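Do Glass Frogs Need Our Applause?

April 8, 2020

Every few years a small animal gets turned into a parent of the year. Lately it has been the turn of the glass frogs, the little green tree frogs of Central and South America whose bellies are so clear that the heart shows through the skin. In a number of species the male stays with the eggs. He sits beside them, or on top of them, on a leaf over a stream, and in the retellings he has become a devoted dad who gives up his nights for the kids.

I like glass frogs very much. I have less patience for the devoted dad.

My quarrel started with a wildlife program that a friend in Sundham pressed on me in March. The footage was lovely. The narration was another matter. The male was "anxious" when a wasp landed close by. He was "proud" when the tadpoles dropped into the water. At one point he was said to be "remembering" his own days as an egg, and I had to get up and make toast.

What do we know? We know that clutches with a parent in attendance tend to do better than clutches with the parent taken away. People have done that experiment, removing the adult and coming back to see what is left. Without him the eggs may dry out, or go moldy, or get eaten. In some species the adult presses his belly over the jelly and keeps it moist. That is a good, solid finding, and it took people standing in wet forests at night to get it. It says what the behavior does. It is silent on how the frog feels about it.

The usual reply is that I am being a killjoy, and that a little warmth gets people to care. Maybe so. I would like to see better evidence than I have been shown. The nature center at Barnitz put out a leaflet on frog fathers and reported that 1259 copies had gone from the rack. Fine, but a leaflet leaving a rack tells you that a hand took it. I have taken plenty of leaflets in my time to wrap around a sandwich. Whether a single stream is cleaner for it, I can't say, and neither can Barnitz.

There is also the question of which animals get the warmth. Glass frogs are pretty. They have forward-looking eyes and they fit on a fingertip. Plenty of animals guard eggs without getting a program. Some centipedes curl around theirs for weeks. Earwig mothers clean their eggs over and over and will gather them up again if they are scattered. Certain leeches carry their young around on the belly. I have yet to see a greeting card with a leech on it. If parental care were what moved us, the leech would have its card by now, so I suspect that what moves us is the face.
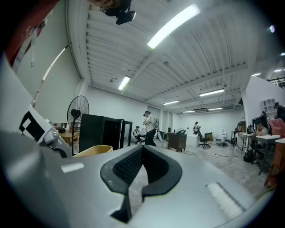
Gray gripper with a black V-shaped jaw piece; a black-and-white square marker is at left.

Then there are the awkward parts, which the warm version has to leave out. In some of these frogs a male will guard several clutches from different females at the same time, and he goes on calling for more while he does it. Is he a faithful father or a busy bachelor? He is neither one. Those are words for people with rent to pay. A male who already holds a good leaf may lose little by calling again, and in some species females seem content to lay with a male who is already looking after eggs. You can make a very interesting hour of television out of that. You can't make it out of that and also keep the violin music.

Females fare even worse in the storytelling. For a long time the short tour of duty by glass frog mothers was easy to miss, as it often happens only on the night the eggs are laid. When people began to look at more species, and looked in the small hours, they found mothers sitting on eggs in many of them. The father story had been so neat that a good deal of popular writing went right on telling it. I saw it told again last month, in a children's book from Astero Press, where the mother lays her eggs on page 5 and is never mentioned again.

I should be fair to the other side, which has a serious argument under the syrup. Some biologists point out that refusing to see any feeling in animals is also a guess, and one that has been wrong before. They say it used to be bad manners to speak of pain in fish, and that the manners changed when people checked. I accept this. I don't know that a frog feels nothing. My complaint is with anyone who claims to know the opposite from a clip lasting 8 seconds, with the color turned up and a cello underneath. Doubt ought to run in both directions. "We don't know what this is like for the frog, if it is like anything" is a perfectly good line for a narrator, and I would pay to hear one say it.

An essay on the Bayram site last winter argued that stories are simply how people learn, so the choice is between a sentimental story and no story at all. I don't buy it. The bare facts have plenty of story in them. An egg on a leaf can be threatened by wasps, snakes, flies, mold and a dry spell, and in some species the embryos can hatch early when things go badly. They can leave before they are fully ready, dropping into the stream as smaller and weaker tadpoles, and take their chances there. Some will hatch early if the father is gone and the clutch begins to dry. The egg, in other words, is doing something too. That part was left out of the program altogether, and I'd guess it was because an egg has no eyes to zoom in on.

I watched the thing a second time to be sure I wasn't being unfair, this time with the sound off. It was much better. A small green frog sat on a leaf in the rain. He shifted his weight and turned around once. A wasp came and he kicked at it, or kicked in its general direction, and it left. I have no idea whether he was anxious. The rain kept coming down and he stayed where he was.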